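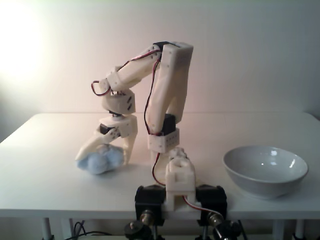
A 3D-printed robotic arm on a white tabletop

Participatory grantmaking is a way of giving out charitable funds in which the people affected by a grant help decide who receives it. Panel members may set the criteria, read applications or vote on awards. The Weldu Fund, started by Tsehay Gebretsadik, uses a two-stage model – a panel of local residents draws up a shortlist, then all 148 members vote. Its smallest grants are $100. Critics point to the cost of training panels and the demands on members' time.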